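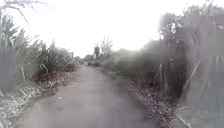
Asphaltierter Fußweg mit dichtem Pflanzenbewuchs am Rand

Driltance Wegebesen W3 mit Wechselkopf

Der W3 ist ein Stielbesen für Gartenwege, Einfahrten und Parkwege mit fester Oberfläche. Er nimmt trockenes Laub, Nadeln, Samenstände und feinen Splitt auf und eignet sich für Asphalt, Betonpflaster und Natursteinplatten mit engen Fugen. Für Kieswege und wassergebundene Decken ist der Laubrechen Hutitz die bessere Wahl.

Borsten

Der Besenkopf ist mit zwei Borstenarten bestückt. Außen sitzen steife Borsten, die festgetretenes Material vom Wegrand lösen. Innen liegen weichere, geschlitzte Borsten für feinen Staub. Die Reihen sind leicht versetzt, damit sich lange Blattfasern nicht um den Kopf wickeln. Wer Wege neben Neuseelandflachs, Keulenlilien oder hohen Gräsern pflegt, kennt das Problem: Die abgestorbenen Blätter sind zäh und zerfallen nur langsam. Lange Blätter bitte vorher von Hand absammeln oder mit der Schere kürzen.

Stiel

Der Stiel besteht aus geölter Esche und wird mit einer Klemmschelle am Kopf befestigt. Ein Gewinde gibt es nicht mehr, beim Vorgängermodell hatte es sich nach längerem Gebrauch gelockert. Die Schelle wird mit einem Innensechskantschlüssel angezogen, der beiliegt. Der Winkel zwischen Stiel und Kopf lässt sich in 3 Stufen verstellen.

Wechselkopf

Abgenutzte Köpfe können einzeln nachgekauft werden. Auf den Stiel passen auch der Schneeschieber Grundance und der Fugenkratzer Pretorius. Köpfe anderer Hersteller passen nicht.

Technische Angaben
Arbeitsbreite: 50 cm
Borstenlänge: 12 cm
Stiellänge: 160 cm
Gewicht mit Stiel: 1000 g
Material Kopf: Buche, unlackiert
Material Borsten: Polypropylen
Artikelnummer: W3-17

Pflege

Besen nach Gebrauch ausklopfen und hängend lagern. Nicht auf den Borsten abstellen, sie verformen sich sonst dauerhaft. Nassen Kopf im Schatten trocknen lassen. Den Stiel einmal im Jahr mit Leinöl einreiben.

Lieferumfang
Besenkopf, Stiel, Klemmschelle, Innensechskantschlüssel

Lieferung

Der Stiel wird ungeteilt verschickt, das Paket gilt deshalb als Sperrgut. Eine Lieferung an Packstationen ist nicht möglich. Bestellungen, die bis Mittwoch eingehen, verlassen unser Lager noch in derselben Woche. Ersatzköpfe kommen als normales Paket.

Passendes Zubehör
Wandhalter für drei Stiele
Ersatzkopf W3
Laubsack Hutitz, 120 Liter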